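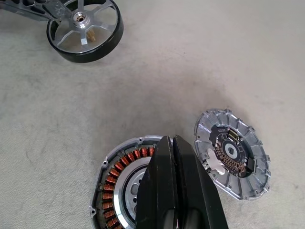

# Killo Motor Parts Set

Hello, and thank you for taking an interest in Killo! This is a collection of wrist-camera recordings of one robot arm handling the pieces of taken-apart brushless motors. We gathered it because our own grasping model, Falcão, was very good at blocks and cups and quite hopeless at anything with a rim, a hole in the middle and copper wire you mustn't squash. If you have a model with the same trouble, we hope this saves you a few weeks.

The set was recorded at Dunance by Alcides Prado (who drove the arm for nearly all of it) and Valquíria Barros (who wrote the labels, the loader and most of this file).

## What you get

- 135 episodes, each one a single attempt at picking up and moving one part
- Wrist camera video, joint positions and gripper opening for every episode
- A short sentence in plain English saying what the operator was asked to do
- A result label: `done`, `dropped`, `nudged` or `gave_up`

Of those episodes, 26 ended in something other than `done`. Please don't throw them out without a look! We kept them on purpose, and a good many show the fingers closing on a part that then slides or tips, just the kind of moment Falcão needed to see.

## The parts

We took apart 6 motors, all of the same general build, and each gives three main pieces:

| Label | What it is |
|---|---|
| `bell` | The rotor bell, a shallow can with a spoked face and a hub in the middle |
| `stator` | The ring of copper windings, left seated in its aluminum housing |
| `endcap` | The cast end cap, with the round circuit board still on it |

We left the boards on the end caps after a fair amount of back and forth. Taking them off would have made for easier grasps, but anybody sorting old motors for real is going to meet them with the boards on. The connector pins stand up from the board and are easy to bend, so the instruction for every `endcap` episode tells the operator to grip by the outer rim and stay clear of the pins.

The stator was everyone's least favorite. A finger can go down inside the ring or the jaws can close across the housing lip, and both count as correct as long as the windings aren't pinched. The `grasp_style` field says which was used (`inside` or `lip`).

## How we recorded

Each session started with the three pieces of one motor laid out on gray carpet, with some space between them. Alcides then tossed a die to choose the part and moved the arm by hand controller. Between episodes the parts were put back by a person and turned to a new angle – flipped over as well, every so often – so please don't expect any continuity from one episode to the next.

The longest episode runs 28 seconds. Anything longer was stopped and labeled `gave_up`, which sounds a bit harsh, but it kept the sessions moving.

Lights stayed on overhead and the blinds stayed down, apart from one Wednesday afternoon when the blind cord snapped. Those episodes are tagged `daylight` and they're perfectly usable, only brighter on one side.

## Loading it

The files are in the Plimik layout, one folder per episode. If you already have the Plimik reader installed, this is all you need:

```python
from plimik import open_set

killo = open_set("killo/")
for ep in killo.episodes(part="stator"):
 print(ep.instruction, ep.result)
```

## Things to watch out for

- Polished metal throws back bright spots, and the gripper can hide a good part of whatever it's reaching for. Any depth you estimate from the video will be shaky near the inner ring of the stator.
- There is only the one wrist view. We did want a second camera on a stand, and may yet add one.
- Gripper opening was logged a hair late in the February sessions. The loader corrects for it unless you pass `raw=True`.
- Left and right in the instructions are always from the wrist camera's point of view. We mixed this up in the early labels, and Valquíria went back through and fixed every one she could find. If you come across a leftover, do open an issue and we'll mend it gladly.

## Splits

We split by motor, so the parts in `test` never turn up in `train`. Motors 1 to 5 are for training and motor 6 is held back. If you shuffle the episodes and make your own split, please say so when you share results – your scores and ours won't be comparable otherwise.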